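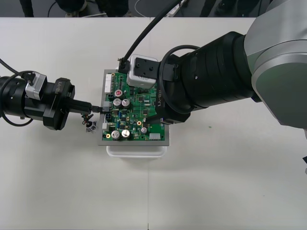
SKERNDEN, November

Linddale Connector Insertion Module
Research release for two-arm workstations

The Linddale Connector Insertion Module is a learned control package for seating small plugs in the headers of populated circuit boards. It was developed at the Skernden laboratory and is supplied to university and industrial research groups that operate a pair of arms at a shared table.

Method

The module divides the work between the arms. The left gripper holds the plug and carries out the insertion, and the right gripper is placed on or near the board. The right wrist carries a camera module, and its view is combined with that of a fixed camera at the workspace. The control policy receives both views together with the joint positions of each arm, and issues commands to both arms 50 times per second.

Training takes place in 2 stages. In the first, the policy learns from demonstrations recorded by operators through teleoperation. In the second, it is trained further on corrections: an operator takes control when an insertion begins to go wrong, completes it, and returns control to the policy. The release includes 1258 demonstrations, with corrections stored as a separate set so that groups may train with or without them.

Results

The module was evaluated over 1000 insertions with the board tray shifted and turned between attempts. Policies trained with corrections recovered more often from a plug that met the header at an angle. Most remaining failures occurred when the trailing wires of the plug came between the gripper and the board. The full results, including failures, are given in the Nakajima technical note supplied with the release.

"The second arm makes a clear difference when the board is free to move under load," said Natália Gouveia, who leads the insertion study. "We are now measuring how much of that benefit remains when the board is clamped."

Supplied with the module

Trained policy and training code
Demonstration and correction sets
Calibration procedure for the wrist and fixed cameras
Drawings for the Bukinside board tray

Requirements

Two arms with parallel grippers, one wrist camera, one fixed camera, and a level table with a plain surface. Boards must be unpowered during all trials. Arms, grippers and circuit boards are not included.

Availability

The module is available under a research license. Requests should state the arm model, the gripper type and the connector families to be studied.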